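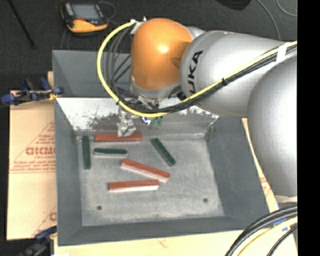 KUKA arm with its yellow cable, reaching into a metal bin.

Jasmont Rewatch Club: Frequently Asked Questions
Last updated 10/16/24

What is Jasmont?
A family drama about the Msimang household, who run a failing hotel in a small lake town and refuse to sell it for 7 seasons. There are 80 episodes. You will cry at a rowboat.

Do I have to start with the pilot?
We'd like you to. The pilot has a different actress as Aunt Prelleck and a dog who is never mentioned again. If that puts you off, begin at episode three and take our word for the rest.

Why does everyone complain about season five?
The twins go to boarding school, the hotel gets a disco, and the theme song gains a saxophone. Zodwa Van der Merwe has defended the disco on our message board for years. She's wrong, but she has footnotes.

Is the wedding really a two-parter?
Three. The middle part is mostly clips and rain.

Which version should I watch?
The uncut one, if you can find it. The syndicated cut loses about 33 scenes, including the one where Proveck apologizes, so in that version he just seems to cheer up over lunch.

How does the rewatch work?
We watch one episode at a time and post afterward. Lerato Van Wyk puts up the thread. Please don't post spoilers for later seasons, even though the show is older than some of our members.

When does the next round start?
February. Sign up through the members page.

Can I write fan fiction about the disco?
Ask Zodwa.

Who do I contact about a broken link?
Vasilică Gavrilă. Include the episode title, as he doesn't go by numbers.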